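Giving up the library van (and what I read instead)

I've been meaning to write this since May, when our mobile library did its last round, and every time I sat down to do it I ended up making soup. So it's now or never, and there's a pan on anyway.

If you're new here, we live at the far end of the lane in Hirier, which has a bus shelter, a post box and a very steep hill. For years the library van parked by the shelter every other week for forty minutes, and I went to it in all weathers. I once went in slippers because I'd lost track of the time. It smelled of diesel and carpet and there was a step that got you on the shin if you were carrying too much, and I was always carrying too much.

Then the route was cut back to the bigger villages and that was that. The nearest proper branch is in Ranora, 16 miles off, and the bus gets you there just as they're closing for lunch. I sulked for a good fortnight. I told everyone who'd listen that I'd simply stop reading, as if that would show somebody!

I didn't stop, obviously. What happened was that I finally looked at my own shelves, and that's what this post is about, really. Reading what you've already got.

I did a proper tally, sitting on the landing with a notebook and a packet of ginger nuts. I own 376 books. I'd have guessed at half that. And going through them with a pencil, marking the ones I'd never read, I got to 94. I have been walking to a van in the rain for novels while 94 unread ones sat at the top of the stairs. Some had the receipts in. One had a birthday card in it, unopened, with a ten pound note inside (the old paper sort, so I've left it too late to spend in the shop, and I've been told I have to send it off to the bank).

So I made some rules. I like a rule, even though I'm bad at them.

The first was no buying until I'd read twenty of my own. The second was that I could give up on a book at page fifty with no guilt, and it had to leave the house. The third was that I had to read them in the order they came off the shelf, left to right, no skipping ahead to the thin ones. I broke the third one inside a week. There was a history of the herring trade in second place and I just couldn't, not straight after a long sad novel about a lighthouse.

The page fifty rule has been the best thing about it. I grew up in a house where you finished what was on your plate and you finished what was on your bedside table, and I've ploughed on through hundreds of pages over the years out of nothing but stubbornness. Now I get to fifty, have a think, and quite often carry on. But I've let eleven go so far and I don't miss a single one. Two of them were by the same author, who I've been claiming to like since college.

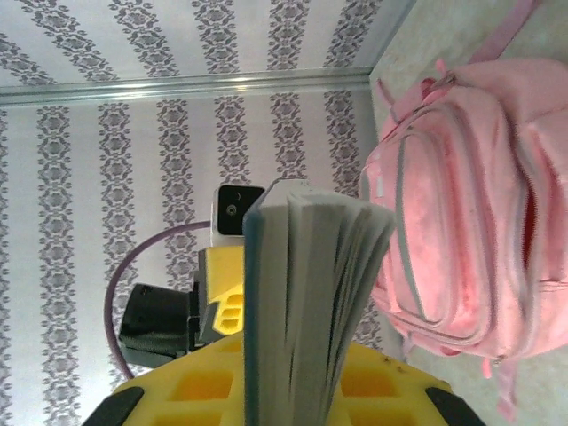 Do you have to get rid of a book once you've read it?

Keep it if you'd lend it to someone or read it again, and pass it on if you're only keeping it so that visitors can see it. I'm still working through a fair few in that second pile, and I won't tell you which ones.

The other thing I hadn't reckoned on was how differently I'd feel about the actual objects. With van books I was always a bit careful and a bit quick. They weren't mine, somebody in the next village had probably put in a request, and there was the date stamp glaring at me. My own books I'd been treating like wallpaper. I'd dusted them more often than I'd opened them (and I don't dust much).

Hardbacks, for instance. I'd always said I didn't like hardbacks because they're heavy and you can't read them lying down, and both of those things are true. But they stay open on the kitchen table while you're doing something else, if you pick the right place and lean the butter dish on them. I read most of a fat family saga while shelling broad beans. There's a green smudge on chapter nine that'll be there for ever, and I find I like that it is.

Paperbacks are for the bath and the bus. I've dropped one in so far. It went on the airing cupboard shelf under a bag of rice, and came out twice as thick as it went in, but every page turns.

I've also become a person who writes in books. Pencil only, I'm not a monster. It started when I found my own handwriting in the back of a poetry anthology from school, a list of what looked like possible names for a hamster, and I was so pleased to see it that I thought I'd better leave something for the me of thirty years from now. So I put the month inside the back cover when I finish, and where I was, and if anything was going on. "Wet. Boiler man came." That sort of thing. It won't win prizes.

The shelves themselves needed sorting out too. Mine came from Zimow, the flat-pack place that used to be on the ring road, and they've bowed in the middle like an old horse. I'd always blamed the shelves, but the trouble was that I'd put all the big cookery books and the atlas on the same one, in the centre, and then stacked more on top lying flat. I've moved the heavy stuff to the bottom and turned the worst plank over so that it bows upwards. It's slowly going back the other way. If you've got the same ones, try that before you buy anything.

People ask how you should arrange them and I've had a go at most of it by now. Alphabetical lasted until I ran out of room in the Bs and had to shuffle everything down by hand, which took an entire evening and half a radio play. Colour looked lovely and I couldn't find a thing. I've settled on read and unread, with unread on the left, so that I can see the line moving along as I go. It's moving very slowly. But I do look at it every time I go up to bed and feel a bit smug.

I should say something about where the page fifty rejects go, as I was asked in the comments last time. There's a café in Ranora called Te Moana that has a swap shelf by the toilets. You leave one and take one, or leave a pile and take none if you're being good, and I'm mostly being good. I've come home with 2 from there since May. One was a whodunnit with the last chapter missing, so I still don't know who did it and I'm fairly sure it was the vicar. The other was a guide to pruning fruit trees and doesn't count as a book under the rules, because I say so. The cheese scones there are enormous, by the way, and they'll warm them if you ask.

I do miss the van. I don't want to pretend otherwise and come over all cheerful about it, because plenty of people round here haven't got a landing full of novels to fall back on. The little ones used to queue right down past the post box. And some of what I borrowed I'd never have bought in a million years. I only read about Antarctica because the book was at eye level when it started hailing and I didn't want to get off. You can't be surprised like that by your own shelves, or not as often.

You can be surprised a bit, though. I found a novel I'd have sworn I'd read, could have told you the plot and everything, and it turns out I'd only seen it on the telly one Christmas. The book is much odder and nobody gets married at the end. I found a set of short stories I'd been given and had put away in a huff because I'd wanted a scarf. They're wonderful! I read them all in one weekend and then wrote a very belated thank you letter.

And I've done the herring one. I went back to it in the end, when it was too hot to do anything but sit on the back step with my feet in the washing-up bowl. It's over four hundred pages with a fold-out map and there's an entire chapter on barrels. I got to page fifty, had my think, and kept going. I now know more about barrels than anybody needs to, and I've bored people with it at two separate barbecues. It's staying on the shelf.

Next along is something in three volumes with very small print, and I bought it for the covers. I'm going to need new glasses first. If anyone's read a long Russian thing lately and has a trick for keeping all the names straight, please put it in the comments. I've been using a bookmark with a list on it but the list has gone over on to the back, and now I've started a second bookmark.

Soup's catching. Leek and potato, if you were wondering, and I forgot the leeks until after the potatoes were done, so we'll see.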